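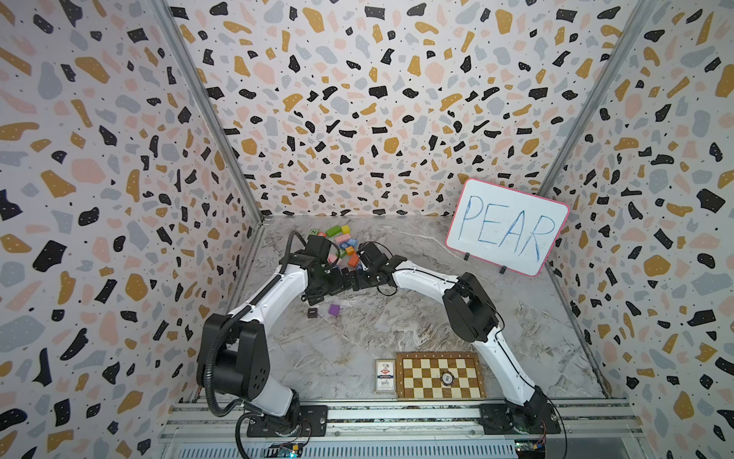

Sorting the Blocks at Last
9 Aug 2023
Reading time: 1 minute

Small wooden sets and their stray pieces have accumulated in this household for 7 years, and a decision on their storage was overdue. The following arrangement has been adopted.

Plain blocks are now kept by shape. Cubes go in the shallow tray and rectangular blocks in the deeper one. Sorting by color was tried in November and abandoned, as the greens and yellows filled their compartments long before the pinks did. Lettered blocks are held separately, whatever their color, so that a word can be spelled without emptying both trays.

The full inventory stands at 297 pieces. The lid of the original box states 300, and the missing three are presumed to be at my sister's house in Osanville.

Blocks in use are limited to a small group on the table at any one time. The remainder stay on the shelf until those have been returned.

Comments

Lindiwe Rampersad: We sort by color and have had no complaints. How deep is the second tray?

Shakuntala Bansal: Please check under the sofa before blaming Osanville.

Contact | © 2023 Jyoti Jaiswal | Back to top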